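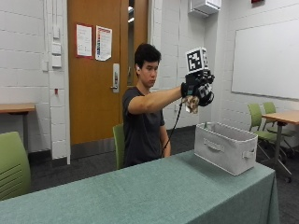
Brollar open storage tub, white - 4 stars

I bought my first Brollar tub in November, mostly out of frustration, and I've now had the set through a whole summer, so I feel I can finally say something useful about it. Our house is small and the toys had taken over the lounge, the hallway and a fair bit of the laundry. I'd tried the fabric cubes everyone seems to have (they sag, and the cat sleeps in them) and a lidded set from Sereck that cost more and lost two of its clips before Easter.

The Brollar is about as plain as a tub gets. It's white plastic, straight up and down on the sides, with an oval hand-hold cut into the short side and no lid at all. I thought I'd miss the lid. I don't! With a lid, my two would take it off, put something on top of it and never find either again. Without one, things get thrown in from across the room, and I'll take that over nothing.

I paid $15 each at Ollov, which I thought was fair, and then went back the following Saturday for more and found they'd sold out of the white. The lady on the counter was lovely about it and rang the Soomro store for me, and they put the rest aside. It's a bit of a drive, but there's a good bakery next door, so no complaints from me.
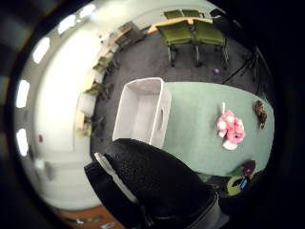
Cleaning and everyday wear

I'm not gentle with these. They've been hosed out on the grass, used to carry wet bathers home from the pool and stood on by a four-year-old who wanted the biscuits (please don't do this, the base flexes). A squirt of dish soap and an old sponge gets nearly everything off. Texta is the exception. I've got one tub with a faint blue scribble inside that no amount of bicarb will shift, and I've turned that end to the wall.

The rim is smooth all the way round, which I was pleased about because the Sereck ones had a rough seam that caught on jumpers. The hand-hold could be a touch wider - my husband can only get three fingers in comfortably, and a tub full of wooden blocks is heavy enough that you want all four.

What we keep in them

One for blocks, one for dress-ups, one for soft toys, and one that was meant for craft and has become a sort of lost property. The soft toys suit them best. They weigh nothing, and the kids can see at a glance who's in there, which has saved us a few bedtime searches.

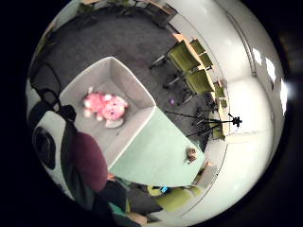 Pink plush toy in the box, beside the green table.

Would I buy them again? Yes, and I have. I've taken off one star for the hand-hold and for the colour, as white does show every mark. If Brollar ever bring out a nice dark green, I'll be back in Soomro with the boot empty, and I'll be stopping at the bakery on the way home.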